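**Jistonis is hiring: Sorting and Training Operators, Vinach site**

Posted 27 Dec 2021

Jistonis washes, sorts and packs tableware for canteens and restaurants. Our Vinach site has run on hand sorting since it opened. Over the coming year we are moving part of that work to automatic sorting cells, and we need people who can work on both sides of the change. We are filling these jobs before the first cell goes live in August.

**What the job is**

For the first months you will split your shift. Half of it is ordinary sorting and packing on the line: cutlery, chopsticks, cups, small bowls. The other half is recording work. You pick up, turn and put down items with a pair of hand-held grippers, and the recordings are used to teach the cells how to do the same moves.

Recording is slow and repetitive. You do the same pick many times, with the items laid out differently each time. Thin items take the most patience, as they roll and slide under each other, and we would like you to take them one at a time even when two would be faster. Some recording is done at the site and some in ordinary homes and kitchens, on whatever table is there. Travel to those is on paid time.

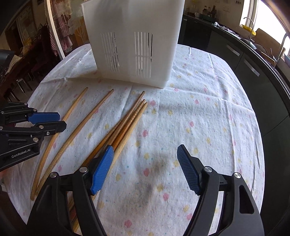
Once the cells are running, the recording half of the shift gets smaller and a new task takes its place. Operators will load bins, clear jams, check what the cell has rejected and decide whether an item goes back in or gets thrown out. You will also be asked to write down what the cell gets wrong. The notes go to the line lead and to Van der Linden, the contractor installing the equipment.

**What changes for current staff**

We have been asked this a lot, so it belongs in the ad. No one now on the sorting line is being let go because of the cells. The night sorting shift will end when the second cell is in place, and people on it will be offered day or evening hours. The night supplement stops with the shift, and we know that is a loss for some. Current staff can apply for the jobs in this ad and will be interviewed first.

**Hours and pay**

- 30 hours a week, day or evening shift
- 2244 a month before tax
- A one-time payment of 500 after the trial period
- A paid break of 15 minutes in every recording session, on top of the meal break

**What we ask for**

- Steady hands and decent eyesight, with glasses or without
- Able to stand for most of a shift
- Enough English to read work instructions and write a short note
- No experience with robots or computers needed; we train you at our Skostholm site during your first week

If you have a wrist or shoulder injury, tell us early. The grippers are worked by hand and squeezing them for a whole session is tiring. We can change the mix of tasks.

**How to apply**

Send a short letter and a list of your past jobs to the Jistonis staff office in Vinach, or hand them in at the front desk. Say which shift you prefer. Everyone we invite will spend part of the interview trying the grippers, so wear sleeves you can roll up.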